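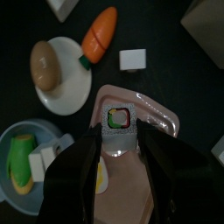 Attachment 1: toy sushi roll above the pink tray

Bosent Help Desk
Ticket subject: Prayer letter stopped partway through the list
Product: Bosent Mail for Congregations
Account: Estell Association of Churches
Opened by: Siamak Vahidi
Assigned to: Katsuhiko Ikeda
Priority: High
Status: Closed

Siamak Vahidi, 9:12 am

Our December prayer letter went out this morning and did not reach everyone. The list has 2415 contacts. The report page says 1412 delivered and then shows "Finished" in green. No bounces listed, no errors listed. The rest of the contacts don't show up in the report at all.

The letter has the news from our delegation's visit to the Imai Fellowship churches and the dates for the day of prayer, which is this Friday. Several pastors are planning their services from it. I need the remaining people to get it before then, and I need the people who already have it not to get it twice.

Things I tried:
Logged out and back in. Same report.
Opened the report in a different browser. Same numbers.
Sent a test to myself and to the Prurnley church office. Both arrived in under a minute.
Did not press Resend, as the help page says it sends to the whole list.

Katsuhiko Ikeda, 9:40 am

Thank you for leaving Resend alone. It does send to the whole list, and there is no way to pull those back.

I can see the job on our side. It is marked finished, but the count matches yours, so the job ended early and the report did not notice. Please answer the following when you can:

1. Was the list changed in the past week? Imports, merges, anything of that kind.
2. Does the letter use any merge fields besides the first name?
3. Is anyone else in your office logged in to the account right now?

Please don't edit the list or the letter until I write again.

Siamak Vahidi, 10:05 am

1. Yes. I imported contacts from the sign-in sheets after the delegation spoke at the Prurnley regional meeting. I also merged duplicates. There were a lot of people who had signed up once with a church address and once with a personal one.
2. First name, church name, and the one called Personal Note. We use Personal Note for a line at the top of the letter to people who gave or who hosted someone. Most contacts have it blank.
3. Only me. Our communications person is out until next week.

Katsuhiko Ikeda, 10:50 am

Mail goes out in batches of 300. Four batches went through complete. The fifth stopped partway, right after contact 1412. So the problem is very likely the next contact in line and not the mail server.

I am going to look at that record. I will not change it.

Katsuhiko Ikeda, 11:15 am

Found it. The Personal Note on that contact is far too long. A merge field can hold up to 2000 characters when the letter is built, and this one is well past that. It looks like an entire email was pasted in, with the earlier replies under it. When the letter builder reached it, it quit without writing an error, and the job closed.

I won't copy the text into this ticket. From the first line it is correspondence about a church member's family overseas. Please open the record yourself. I have put the record link in your account messages, where only account owners can read it.

Siamak Vahidi, 11:32 am

I see it. That should never have been in that field. It belongs in the pastoral notes, which are not used for mail. When I merged the duplicates, one of the two records must have had it in a general notes column.

Two questions. Did that text go out to anyone? And are there others like it?

Katsuhiko Ikeda, 11:58 am

On the first: no. The letter for that contact was never built, so nothing with that text was sent. A merge field only prints in the letter of the contact it belongs to in any case.

On the second: I ran a length check on the whole list. No other Personal Note is over the limit. A shorter note that landed in the wrong field would pass that check, though, and it would print at the top of that person's letter. I can't judge from here which notes are meant to be there.

To review them: go to Contacts, choose Filter, set Personal Note to "is not blank," and sort by last changed. Anything touched by the merge will be at the top.

Siamak Vahidi, 1:20 pm

Went through them. I found a few more from the merge that were old office notes, nothing sensitive ("prefers phone," "moved to Prurnley," that sort of thing). Cleared them all. Moved the long one to pastoral notes and blanked the Personal Note on that record.

One of the short ones was in the part of the list that already went out. His letter will have said "prefers phone" at the top. I will phone him.

How do I send to the rest?

Katsuhiko Ikeda, 1:45 pm

Steps:

1. Contacts, Filter, "Did not receive," and pick the December letter.
2. Save the result as a new segment. Give it a plain name so it isn't mistaken for your main list later.
3. Open the letter and choose Duplicate. Don't use the original.
4. Set the recipients to the new segment only.
5. Preview it for the contact that stopped the job. If the preview loads, the letter can be built.
6. Send.

The number in the segment plus 1412 should come to 2415. If it doesn't, stop and tell me before you send.

Siamak Vahidi, 2:10 pm

The totals match. Preview loads. Sending now.

Siamak Vahidi, 2:48 pm

Report says everything delivered except a handful of bounces, and those are addresses I know are old. The Prurnley pastor and two of the delegation members wrote to say they have it.

I'd like it noted that "Finished" in green was wrong. If I had not checked the count I would have gone home thinking it went to everyone.

Katsuhiko Ikeda, 3:05 pm

Noted. I have filed two items with the developers and linked them here: the job should skip a record it can't build and list it as failed, and the report should not show Finished when the sent count is lower than the list count. I don't have a date for either one.

Until then, please compare the delivered count to the list after each send. After any merge, check Personal Note with the filter before you mail.

Leaving this open overnight in case any late bounces come in.

Siamak Vahidi, 8:55 am, next day

No new bounces. Fine to close.

Status changed to Closed by Katsuhiko Ikeda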